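Unit 2: Reading Ceremony as Staged Communication
Handout for the Gorside section

Scope

The unit covers opening and closing ceremonies at multi-sport events. It treats them as planned broadcasts with several audiences and asks how a viewer moves from what was shown to what was meant. Claims of hidden meaning are handled with the same tools as any other claim about intent.

Terms

Emblem: a fixed sign that the organizers name in their own materials (flag, torch, mascot).
Motif: a shape, color or gesture that repeats within one program.
Attributed meaning: a meaning supplied by a viewer, with or without support from the producers.
Media guide: the segment-by-segment script handed to commentators before the broadcast.

Case: the Mestasach Regional Games

The opening program ran in 11 segments. The fourth, titled "Aquino" after the river, used a ring of lanterns and a lowered black cloth. The media guide explains the cloth as the river at night. Within a day, posts on the Fluko message board read it as a funeral rite and the ring as the seal of a secret order. The thread we use has around 40 posts. Read all of them, including the short ones.

Points to note from the thread:

Most posts work from the same two screen captures, both taken from the overhead camera. From the stadium seats the ring was an open curve. The closed circle depends on camera angle, and no post mentions the angle.

Post 19 introduces the word "ritual." Every later post uses it without quotation marks. Mark the point where a label stops being a suggestion and starts being used as evidence for itself.

Two posters cite the media guide. One takes it as a plain statement of intent. The other takes it as a cover story. The second reading cannot be tested against the guide, as any wording in the guide would fit it.

Method

Work in this order. Mixing the steps is the most common fault in submitted papers.

1. Log the segment: time in, time out, objects, movement, music, camera position.
2. Record what the producers said, and when they said it. A statement made before the broadcast and one made after complaints are separate sources.
3. List at least two earlier uses of the same motif in ceremonies or local festivals.
4. State the attributed meaning in one sentence, in the poster's own terms.
5. Write down what would count against that meaning. If nothing would, say so and stop there.

Audience size

Large viewing figures are often quoted next to claims of hidden meaning. The figure shows reach. It says nothing about intent, and very little about attention, as many sets are on with no one following the program. Keep reach, attention and effect in separate columns of the worksheet.

Reading for September

Media guide, segments 3 to 5. Fluko thread, complete. Chapter on pageantry in the course pack, first half only.

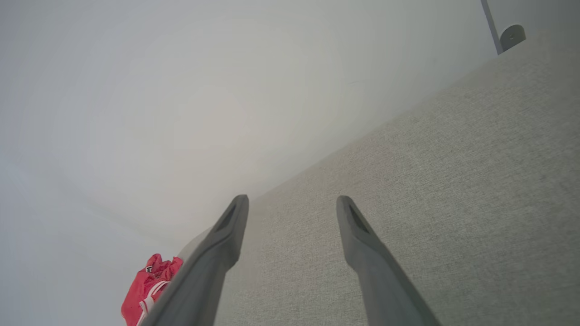 Can a paper argue that a ceremony did carry a concealed message?

A paper may argue this if it rests on production records or on producer statements that can be dated, and if step 5 is filled in. Likeness between two symbols is not enough by itself.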